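Kolitgate Frame Bench Recordings: README

Version 2. Replaces the May upload. The folder names changed, so old scripts will break.

What is in here

Recordings of people handling picture frames at a framing workshop, made with a pair of hand-held grippers. The workshop belongs to Ikero, who want a robot arm on the finishing bench. Kolitgate was hired to collect the data and wrote this file. The release has 1000 episodes, each 30 seconds or shorter. Every episode has head camera video, gripper poses and a text label.

How it was recorded

16 workers took part, all of them regular bench staff. They were paid their normal rate for recording time, and the daily output target was lowered to match. That second part was only agreed after the first week, and episodes from the first week are marked early in the index. Movements in them are faster and sloppier. We would leave them out of any training run, but they are included for anyone who wants to check.

Labels were typed by the workers themselves at the end of a shift. Spelling is left alone.

What we doubt

The project plan, called Skukov, says the arm will "free staff for skilled work." We have read the plan twice and it doesn't name the skilled work. Mat cutting is already done by machine at this site. What remains is joining, fitting, backing and checking, and fitting and backing are what the arm is supposed to learn.

The speed estimate in the plan also needs care. It compares the arm with a person wearing the recording gear, and bare hands are a good deal quicker. Please don't quote it as a saving.

Nothing in the data covers the odd jobs: a swollen molding, a customer's old photo stuck to its glass, a backing board cut slightly too big. Those take up much of a real afternoon and will still need a person, who may then be working alone beside a machine and answering for its mistakes.

Backing episodes

These are in the folder called back. The frame lies face down on white sheeting, and the worker has a gripper in each hand. Labels tell easel backs from plain ones. Small parts such as turn buttons are hard to pick out in the video, so check the poses before trusting a label.

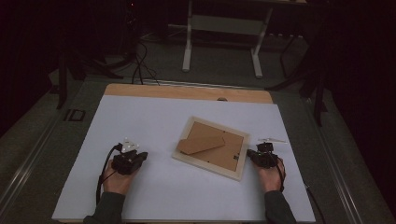 Ngcobo read a draft of this file and objected that it was too gloomy about backing work: it wrecks your thumbs by the end of the week, and a machine is welcome to it, provided the hours stay. We left the section as it was and added the remark. The hours are not mentioned in Skukov.

Use

Research use is fine. Don't use the recordings to rate or rank individual workers. Worker codes were shuffled between sessions to make that harder, but gripper motion can give a person away. Anyone who took part can have their episodes removed, and the index will list the gaps.

Known problems

Pose tracking drops out when one gripper passes behind the other. Dropped stretches are left blank and have not been filled in.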